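Slide 4. Limescale, the short version.

Hard water leaves chalk behind when it dries. Taps and kettles get it first. In the Cormier flats we had 33 complaints by August, almost all about shower heads.

Mention Ximena's point — wipe down after use, before buying anything.
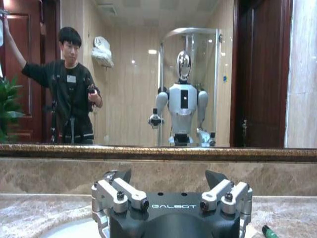 What takes limescale off a tap? White vinegar on a cloth, left for 7 minutes, then rinsed.

Keep vinegar off marble, it etches the stone. Say this twice.

Slide 5. Softeners. Pause for questions, then hand over to Soledad for the costs.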